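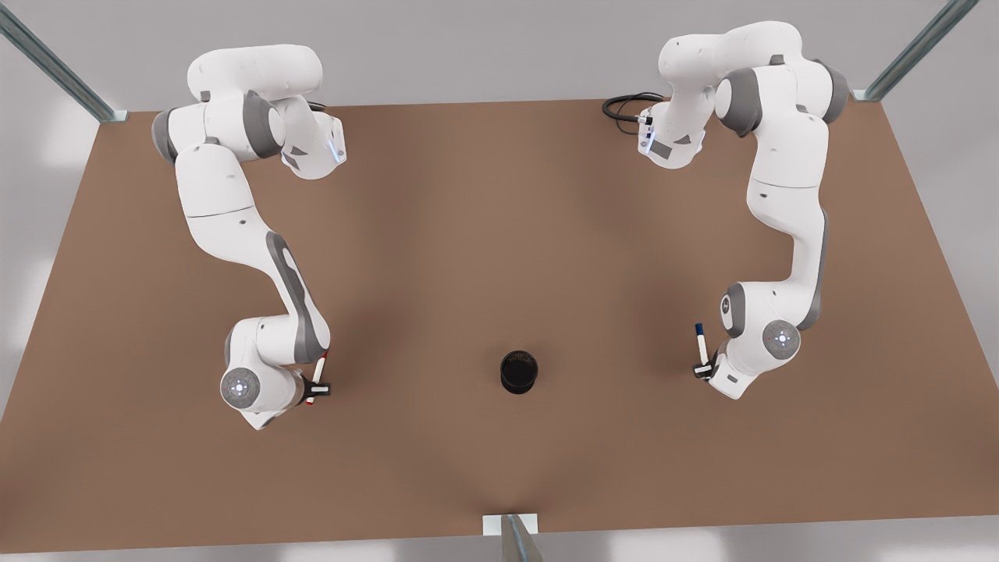 Page last changed: January, 11:40 pm

THE NIGHT BUS TO TINECK
by Raimo Lehtinen

The bus left Orellana late. Of course it did. Tamer ran anyway, bag open, one shoelace gone, and got the last seat by the toilet.

337 miles. He had a sandwich and his father's coat.

"Going home?" the woman beside him asked.

"Sort of."

She nodded like that was an answer. Went back to her crossword.

Dark outside. Gas stations, a long fence, somebody's barn with the light left on. He took the letter out again. Same letter. House sold, come get your things, the key is under the pot. No signature – his sister never signed anything, she figured you knew.

He tried to picture the kitchen and got the wrong one. The apartment on Jukudis Street, yellow tile, the window that stuck. They'd only lived there one winter. Why that one?

At the rest stop he bought coffee and stood in the cold drinking it to fast. Called her. Four rings.

"It's the middle of the night," she said.

"Did you keep the radio?"

Nothing for a while. A truck went by.

"It's on the stairs," she said. "I put your name on it."

The driver was honking. Tamer left the coffee on the wall and ran, the coat flapping, and the woman had moved her bag so he could get in.

"Seven letters," she said. "Left over."

He thought about it untill the highway.

"Remnant," he said, and she wrote it in.

Get new stories by email. Enter your address to join the newsletter. Unsubscribe any time.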